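Trosirero Puts Its Subsidiaries on One Purchasing Desk

Trosirero, the household goods and retail group, spent most of the past year rearranging the way its subsidiaries buy what they need. The group has moved contract authority from its individual companies to a single procurement office, which opened in April and reports directly to the chief executive. The head of that office agreed to discuss the change with this publication on the condition that the conversation be attributed to the position alone, in keeping with group policy on interviews.

The office occupies half a floor at the group's headquarters in Braltunari. It has a staff of 73, most of them transferred from subsidiaries, and it now approves every supply contract that runs longer than one year.

"We had 11 companies negotiating separately, and in several cases they were negotiating with the same supplier in the same month," the head of procurement said. "The suppliers knew this. Our own people often did not."

The most frequently cited case inside the group concerns packaging. Two subsidiaries, the hotel linen company Sangkhawat and the home storage brand Brarkus, had each signed with the same carton maker on different terms. Sangkhawat paid more per unit while ordering in larger volume. The difference came to light only when the group's auditors placed both agreements in one file. 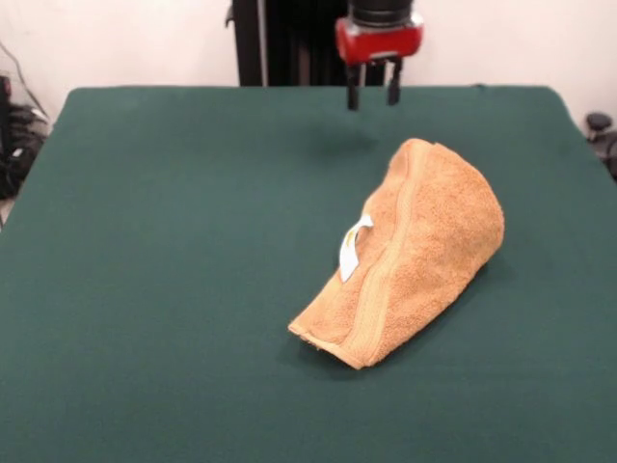
Photo: Trosirero Group Communications

Asked whether the subsidiaries had welcomed the new arrangement, the head of procurement was measured. "I would say they accepted it. A company president who has signed his own contracts for many years does not enjoy sending them to another floor for a signature. We understood that, and we tried to set the limits in a way that left day-to-day buying where it was."

Under the current rules, a subsidiary may continue to purchase on its own authority when the agreement covers one year or less and the supplier does not already serve another company in the group. All other agreements go to the central office, which has committed to answering within seven working days. The head of procurement acknowledged that this commitment was not met during the first months of operation.

"The early files were incomplete, and we sent many of them back. That was correct procedure, but it was received as delay. We have since placed one of our own staff at each of the larger subsidiaries to help prepare the file before it is submitted. The complaints have become fewer."

Consolidation has also reduced the number of approved suppliers. The group's list now stands at 400, after a review that removed inactive vendors and merged duplicate entries. Some smaller suppliers have expressed concern that a shorter list favors large firms able to serve several subsidiaries at once.

The head of procurement did not dismiss the concern. "A regional supplier that has delivered well to one company should not lose that business simply for being regional. We kept a separate category for them, and the review of that category is done by the subsidiary, with our office as an observer. Whether that is enough protection, I think we will know after the first full round of renewals."
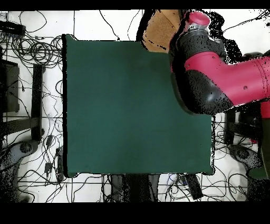

The renewals will begin with freight, followed by packaging and then textiles. Freight was chosen first at the request of the subsidiaries, several of which have agreements expiring in the same quarter. The office intends to offer carriers a single framework agreement, under which each company would place its own orders at a common rate.

Textiles are expected to take longer. Sangkhawat purchases under specifications that its hotel customers write into their own contracts, and those specifications differ from one customer to the next. "We will not ask Sangkhawat to change what it promises its customers in order to make our tables simpler," the head of procurement said. "If part of that spending stays outside the framework, it stays outside."

The office has not published a savings target. The head of procurement confirmed that an internal figure exists and that the board reviews it each quarter, but declined to disclose it.

"A target that is announced too early becomes the only subject of discussion. I would prefer that the company presidents ask me about delivery times and payment terms, and at present those are the questions they bring."

The group's board will consider in its next session whether to extend the office's authority to equipment leases, which remain with the subsidiaries for now.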